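Stestari Sleep Diary Set

README, second release

Stestari is a collection of written sleep diaries. It holds 266 diaries from adults who wrote down, every morning in August, how they had slept and whether they remembered a dream. The diaries were collected by Hajar El Idrissi and Hicham Morsy, and I, Ehab Samir, prepared the files and wrote this page. For questions on the codes, please write to me first. 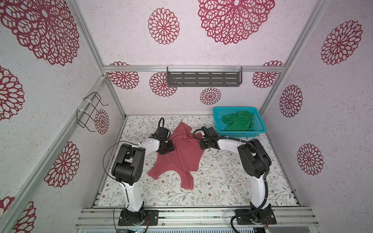
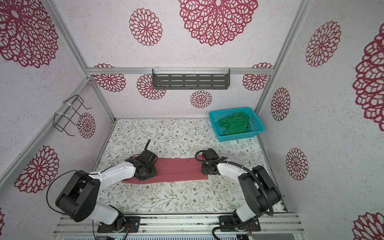 Dusty pink cloth on the flowered covering, with a robot arm on each side.

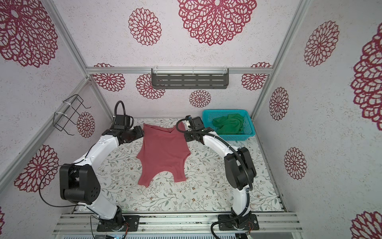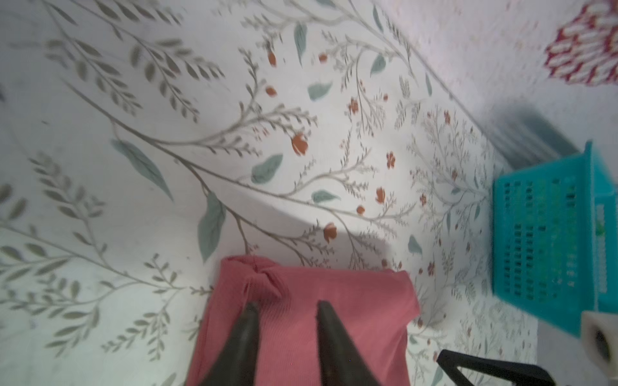
What is in the files

There is one table for people and one table for nights. The table for people gives age group, usual bedtime and whether the person works shifts. The table for nights gives the time of going to bed, the time of waking, the number of wakings the person could remember, and the dream note if there was one. The two tables are joined by the column person_code.

Dream notes are kept in the words of the writer. We corrected no spelling, also where a mistake is plain. Notes longer than 800 characters were shortened at the end of the last full sentence, and the column shortened then has the value yes.

How the mornings were recorded

Each person filled in the diary before 9 in the morning, on paper or in the Triketti form. Paper diaries were typed by Aidan Kinsella, and Yurani Quintero read them a second time against the paper. Where the two of them could not agree on a word, it stands between square brackets.

An empty dream field can mean two things. Either the person wrote that there was no dream, or the person left the line blank. In the first release these were mixed, which was my mistake. Now the column dream_state separates them with the values none and blank. Please do not add them together when you count nights without dreams.

Labels

The mood of a dream is labelled pleasant, unpleasant, mixed or unclear. The label was chosen by the writer of the diary and we did not change it, even when the text seems to say something else. Twenty people did not choose any labels and their notes carry the value unclear throughout.

Known limits

The people volunteered, so they are perhaps more interested in dreams than their neighbours. August nights are warm and light comes early, and the waking times should be read with this in mind. We have no measured sleep, only what people remembered. Naps were not asked for, but a few persons mention them in the notes.

Names of persons and towns inside the dream notes were replaced by a single letter. If you find one that we missed, tell us the row number and do not copy the name into your message.

Changes since the first release

Column dream_state added. Bedtimes after midnight now belong to the night before.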